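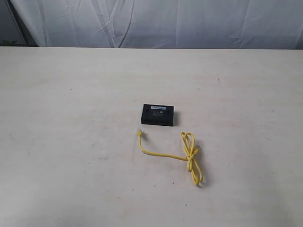

3.2 Small boxes, short cables and where people put them

I'll admit I didn't expect to write a whole section on the little black boxes that live behind people's desks. But when we went through the October interviews for the Wudimance study, they kept coming up. People didn't talk much about their laptops or their TVs. They talked about the box, and about the cable that used to go into it, and about the drawer where both had ended up.

We asked each household to bring out one piece of home networking gear they no longer used, along with any cable they thought belonged to it. The 18 households in the Skarkament group all managed this without much trouble (one had to move a freezer first). I'd figured most people would say they were keeping the thing as a spare. A few did, but the more common answer was that they weren't sure what it was, and it seemed risky to throw out something they couldn't name.

I have a lot of sympathy for that. Take the pair in Figure 2, a small black box and a yellow network cable. The box might be an adapter or a switch, and the label on top is small enough that it's not much help at any distance. The cable is the easy part - most people recognised the clear plug on the end right away, even if they called it "the fat phone plug."

Colour mattered more than I'd have guessed. Yellow cables were remembered and asked for by colour ("the yellow one"), while grey and black ones just got called cords. Van Loon's older work on kitchen drawers found much the same thing with lids, and I think it carries over nicely.
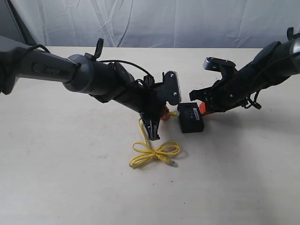
Figure 2. Network box and yellow cable on the sorting table. Photo: Wudimance study archive.

The other thing we looked at was pairing. When a box and its cable were stored together, people were happy to make a decision about both, usually in the same breath. When they'd been split up, the box tended to stay put and the cable drifted off to some other job, or into the big tangle. We logged 121 separate items this way, and I'd be lying if I said the sorting was always tidy. Some cables fit nearly everything, so whose partner is it? We went with whatever the householder told us and made a note where two people in the same home disagreed.

We also borrowed the Arnine checklist for storage spots, which has "desk", "cupboard" and "other". I'd add "behind something" if I were doing it again. Section 3.3 goes through those locations room by room, starting with the hallway.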